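Posted in Home & Garden > Bedding and Laundry
Tue 26 August

**Is a higher thread count worth paying for, or is it all marketing?**

Posted by **crabtree_lane**

I need two new sets of sheets before October and I'm already annoyed. The Dinby store near me has one set marked 1000 thread count on sale, and next to it a set with no number over 300 that costs more. The salesperson told me the 1000 would "last a lifetime." I asked how the store knew that, given that the brand is newer than my dishwasher, and got a shrug.

I've bought "luxury" sheets twice. Both sets pilled within a year. My cheap college sheets are still going, thin as they are. So I'm not taking the label's word for anything, but I also don't want to buy junk out of spite. Does the number mean anything at all? And does washing matter as much as people claim, or is that something the stores say when you bring a set back?

Queen bed, mattress is 14 inches deep, I sleep hot. We have hard water if that makes a difference.

---

**flatsheet_skeptic** replied:

The number means something up to a point, and then it turns into arithmetic. Thread count is supposed to be the threads going each way in a square inch, added together. There is only so much room in a square inch. To get to 1000, a mill usually twists several thin threads into one yarn and counts every strand. You get a heavy, dense sheet made from thin fiber, and thin short fiber is what pills. If you sleep hot, it's also the last thing you want.

What I'd look for:

- Single-ply yarn, said plainly on the package
- Long-staple cotton (and be suspicious of the word "Egyptian" with nothing behind it)
- Percale if you sleep hot, sateen if you like a smoother, heavier feel
- A fitted sheet with elastic all the way around, and a pocket deeper than 14 inches so it survives some shrinking

I'd stay between 200 and 400 for percale. My current set is from Flesik and the label says 167, which I assumed was a misprint. I've slept on it for three summers. It wrinkles like a paper bag and feels a bit crisp at first, but no pills yet. One set in one house doesn't prove much, so take it for what it is.

Also, read the one-star reviews and skip the fives. The Plondham sateen everybody raves about had 3663 ratings when I checked, and nearly 778 of the text reviews were written in the first week of ownership. Any sheet is nice for a week. I went looking for people who'd had it through a winter and found a handful, and they were split.

On "cooling" sheets: I've tried two and noticed nothing after the first five minutes. Maybe you'll do better than I did.

---

**marlo77** replied:

just get microfiber, mine were cheap and they're fine. thread count is fake. never pilled, dont know why people spend so much

---

**flatsheet_skeptic** replied:

Microfiber is polyester. It can be perfectly fine, but the poster sleeps hot, and I've never met a polyester sheet that didn't feel like a raincoat by 3 a.m.

---

**second_rinse** replied:

I'll take the washing part. I worked the counter at a laundry for a long time and heard every theory going, most of them from people selling something.

Washing does matter, though less than dryer heat. Sheets that came in rough and pilled had often been dried on high with towels, every week. Towels are abrasive and sheets ball up around them. Wash sheets on their own, warm or cool, low heat, and pull them out while the hems are still a little damp.

Fabric softener is the thing I'd drop first. It coats the cotton, so it feels soft in the store-bought way and gets worse at taking up sweat. Vinegar in the rinse is popular on here and I'm not convinced it does much. With hard water, a bit less detergent and an extra rinse did more for my own sheets than any trick. Or use a detergent with a water softener in it.
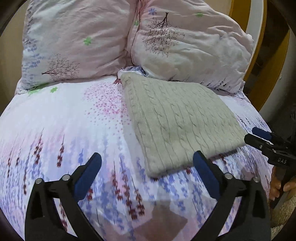
**Do printed sheets wear out faster than plain ones?**

Printing by itself doesn't weaken the cotton much, but the color often looks tired before the fabric does. Turn the pillowcases inside out for the wash, keep bleach away from them, and don't dry them in full sun if you care about the color. A cheap print on bad cotton will still pill like a cheap plain sheet.

As for "last a lifetime," ask for it in writing. I've seen exactly how fast that phrase disappears when there's a receipt on the counter. Keep yours, wash one set twice before you open the other, and if it's pilling by then, take both back.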